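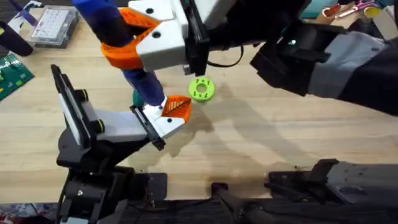

Second arm: what it cost and what I would budget for next time

September 11, 2021

I said in March that I would write up the spending once the second arm had been running for a while. It has, so these are my notes. They are mostly for people who have one arm on a bench and are wondering whether a pair is worth the money.

The short version is that the arm was the easy part of the budget. I had set aside 3,000 pounds for the whole change. The arm itself, bought second-hand through Gomeck, took a little over half of that. I had assumed the rest would be slack, and it was spent within weeks.

Power came first. My existing supply was sized for one arm with a small margin. Running two from it worked on paper and tripped under load when both shoulders moved together. A second supply, a proper fused distribution block and a stop button that cuts both arms were all bought after the fact, at full price, with express delivery on the block. Plan the stop circuit before the arm arrives. I now think of it as part of the arm.

Fingers were next. I print the orange ones in a flexible filament and the white bodies in a stiff one, and both go through more material than I had allowed for. Handing over a long part such as a rod is hard on the pads. One hand has to keep hold while the other finds its grip, and any error in the alignment between the two bases goes straight into the finger. I have settled on replacing pads after 18 hours of running, whether they look worn or not. A spool of the flexible filament from Flekwood makes enough for a season at my rate. The cheaper stuff split along the layers and I would not buy it again.

Audrey-Anne Gill asked in the comments last time whether both arms need the same gripper. They don't. If all you do is pass small parts across, one good gripper and one simple one will do. For long parts I would want some give on both sides, and that should go in the budget as two grippers plus spares.

The bench deserves a line of its own. Two arms need a shared, stiff surface, and they need room between them for the work. I lost a good deal of reach by mounting mine too close together and had to redrill. Clearance for cables behind the bases also wants measuring with the cables plugged in.

Software cost nothing to buy. It cost 19 evenings, most of them on calibration. I tried the Cidix calibration plate and sent it back. It is well made, but it is meant for a bigger workspace than mine. Carol Rudd lent me a smaller one, and I have since ordered the same.

For next time, my split would be half for the arm, a quarter for power and safety, and the remainder for grippers, material and fixings. I would keep the Oakley service plan off the list until the first year is up. The quote I had was almost the price of a replacement wrist, and I can fit a wrist myself.

Parts list to follow when I have tidied the spreadsheet.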